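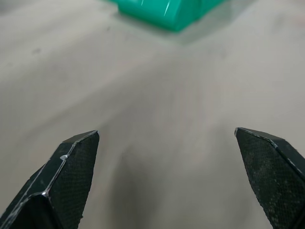 Issue 35, page 40

The Table from Hellholm

My sister wanted the table gone before January, so I drove up to Irside with the van and a borrowed set of wrenches. It had come out of our father's workshop at Hellholm, where he repaired telephones and later computers for people who did not want to buy new ones. The top was pale and had marks all over it. I had cleaned it twice that fall and the marks stayed where they were.

She was in the kitchen, making coffee. She asked if I had found a buyer.

"A man at Pemusum offered 370," I said. "He wants it for a sewing room."

"For the whole thing?"

"For the table. He doesn't want what was on it."

She carried the two cups in and set them on the windowsill. Neither of us put anything wet on that table. He had never allowed it, and we were both past fifty and still didn't.

I told her we should run one line before we took it apart. The house had never had a wired connection upstairs, and he had meant to put one in for her the year she moved back. He bought the cable and the jack and a bag of plugs from Lo Presti, the hardware store by the bridge, and then he got sick. The receipt was still in the drawer, folded around the crimping tool.

"I don't need it now," she said. "The wireless works."

"It drops out. You told me it drops out."

"It drops out when it rains."

"Well, then."

She drank her coffee and looked out at the yard, where it was raining.
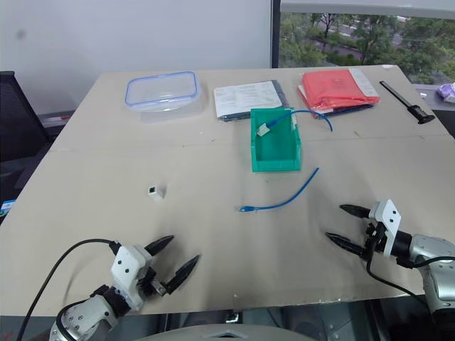
The blue cables had been his choice. Gray was cheaper, but he said you could see blue in a crawl space with a bad flashlight. The green bin was one of a stack he had bought when the parts warehouse closed, and every one of them smelled of machine oil for years. I had told her to throw them out. She had kept them all, and she used one for clothespins.

I picked up the jack and turned it over. It was a small white thing and weighed almost nothing. I asked her where he had wanted it.

"By the bed," she said. "No. By the desk. He drew it."

"Where's the drawing?"

She went upstairs. I heard her open the closet and move boxes for a long time. When she came down she had a sheet of graph paper with the upstairs hall on it, done in pencil, with every door shown the way it swung. At the bottom he had written the date, 4 December 2020, and under that a price for the whole job, labor included, as if he had planned to send her a bill.

"He charged you for labor," I said.

"He charged Mom for labor once. She paid him, too."

We took the drawing up to the hall and held it against the wall. The desk had been moved since then. She thought she might move it back. I measured from the door frame and made a mark with a pencil, and she held the other end of the tape and told me it was crooked.

It took most of the afternoon. I drilled through the closet floor and came out behind the furnace, a hand's width from where he had drawn it. She fed the cable down and I pulled. Twice it caught on something and she called down to ask if I was pulling, and I said I was.

At five I phoned the man at Pemusum and told him I would be a day late with the table. He said that was fine. My sister was wiping it down again with a dry cloth, going around the things that were on it.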